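28th April

# A conversation with the baker of Moges

The bakery in Moges opens at five in the morning, but the baker asked me to come at three. "If you come at five, you will see only bread," she told me on the telephone. "The work is before."

She has baked in this street for 17 years. Before that she worked in Derkik, in a large factory where the dough was mixed by the ton and she never touched it with her hands. She speaks of this time without anger. "I learned there to be punctual," she says. "But I did not learn the dough. This I learned from my aunt in Warkik, in the winter when the factory was closed."

Her aunt made a dark rye loaf with caraway, and the recipe is written on the back of an old calendar. It gives no weights. It says "flour until enough" and "water as for washing a child." I asked how a person can follow such a recipe. The baker laughed. "You make it badly for one year. Then you call the aunt."

In the cold months she makes nearly 100 loaves in a night, in summer fewer. The flour comes from the mill at Fistmont, which has changed its owner but not its stones. She tried a cheaper flour once and the customers noticed it the same morning. "An old man brought the loaf back. He did not want his money. He wanted only that I know."

We spoke also about the oven, which she bought used and repaired in part herself. It is hotter on the left side, so the loaves must be turned in the middle of the baking. A new one she does not want. "I would have to learn it from the beginning," she says.

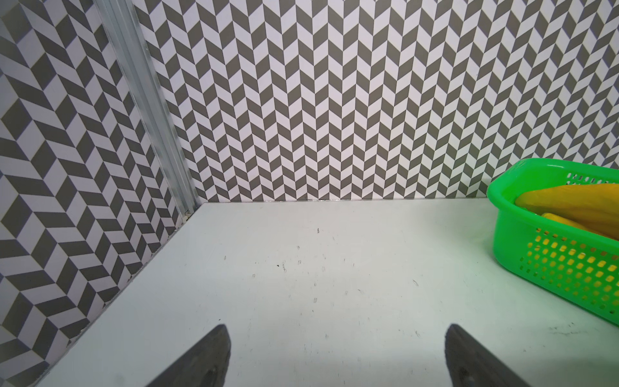 I asked about the price of the rye loaf, because some neighbors complain of it. She did not like this question, but she answered. Last winter the electricity became more expensive, and she waited until spring before she changed the sign. "I wrote the new price very small," she says, "and then I was ashamed and wrote it big."

In May she will close for a week and go to her aunt in Warkik. The aunt no longer bakes, but she still tastes. "She will say it has too much salt," the baker says. "She says this every year."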